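Chapter 7
Small Things: Sorting and Storing Household Accessories

In this chapter you will learn to
– separate a mixed container of small articles into workable groups
– choose a container to suit the article and the place it is kept
– store cords, chains and soft pouches so that they can be used again without untangling
– write a contents label that another person can follow

Key terms: accessory, catch-all, drawstring, open storage, closed storage, nesting, contents label

Chapter 6 dealt with large textiles: bedding, towels, curtains and coats. These are bulky, but they are easy to sort because each one has an obvious shape and an obvious home. Small articles are harder. A hair tie, a festive ornament, a gift pouch and a spare button have little in common except their size, and size is usually what brings them together. They are put down in the nearest open container and they stay there.

Householders call this container by many names. In the Asalham area it is often the odds box, and in other places the junk drawer or the bits tub. This book uses the term catch-all. A catch-all is useful in a busy household, provided it is emptied at regular intervals. Once it has been left for a year or more, most people stop looking in it and buy a second pair of scissors.

The Pleltwood Household Survey, which is used throughout Part Two, asked 200 households to empty one catch-all each and write down what was in it. The average container held 43 articles. In 70 of the households the person filling in the form found at least one thing they had already replaced. Cords, ribbons and straps were the articles most often recorded as damaged, mainly through knotting. The survey was carried out in December, so festive articles may be over-represented in the results.

7.1 Before you begin

Work on a table, at a height where you can stand or sit without stooping. Cover it with a cloth. Small hard articles roll on a bare surface, and a cloth also protects a polished top from buckles and chain. Any household cloth will do, but a plain one makes it easier to find pins and beads. If the only cloth to hand is a patterned one, keep the smallest articles in a saucer.

Clear plastic containers are recommended for the exercises in this chapter. The contents can be checked from the side without lifting everything out. Cardboard is cheaper and is perfectly good for closed storage in a dry cupboard, although it must be labelled on the end that faces outwards. Avoid tins for anything with a metallic trim if the cupboard is damp.

Allow yourself enough time to finish. A catch-all that has been half sorted and then tipped back is in a worse state than before, as the fine chains have had another chance to catch on the fabrics. If you must stop, cover the groups with a second cloth and leave them where they are.

7.2 The first sort

Take the articles out one at a time. Do not upend the container. Lift each article by its body and follow any strap or cord down with your other hand until it comes free. Place it in one of four groups:

Soft articles – pouches, scarves, cloths, small bags
Hard articles – balls, blocks, boxes, ornaments
Lines – loose cords, ribbons, chains and straps
Waste – torn wrappers, broken pieces, packaging

An article with a strap or chain attached belongs with its body, in the soft or hard group. The lines group is only for loose pieces. Wrappers should be opened out and felt before they go to waste, as small articles are easily lost in them. The waste group is dealt with first, while the others are still on the table.

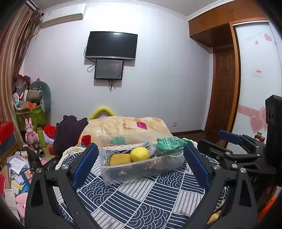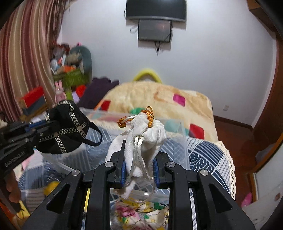
Mixed small articles, with clear plastic containers on a patterned cloth.

Drawstring pouches deserve separate attention in the first sort, as they cause more tangles than any other soft article. The cords are longer than they need to be when the pouch is closed, and the loose ends work their way through whatever lies beneath. The white pouch has two sorts of cord to manage: glossy satin ones hanging down the front, and an orange-gold braid wrapped around the gathered top. Cords of this kind should be drawn up evenly, folded back on themselves and tucked into the neck of the pouch. Do not wind them tightly. Satin cord holds a crease, and a pouch stored that way through the summer will not draw smoothly afterwards. Chain trim is treated differently. Lay the article flat with the chain uppermost and put a piece of soft cloth over it before anything else is placed on top.

7.3 Choosing the container

When the first sort is finished, look at the size of each group before you fetch any more containers. Students at Wavulport Technical College were found to choose containers that were too large when they chose them beforehand, and the spare room was soon filled with articles from elsewhere. A group should fill its container to nearly 70 per cent, leaving enough space for a hand to reach the bottom.

The Krajewska method, set out in full in Section 7.5, limits each small container to 10 articles. This suits hard articles well. It is less suitable for lines, which are better wound on cards and stood upright in a narrow box.

Activity 7A

Choose one catch-all at home and ask permission from everyone who uses it. Carry out the first sort as described in Section 7.2. Record the four groups in your workbook, and note which articles were joined or knotted together when you lifted them out. Bring your record to the next class, along with one cord or ribbon to be wound on a card.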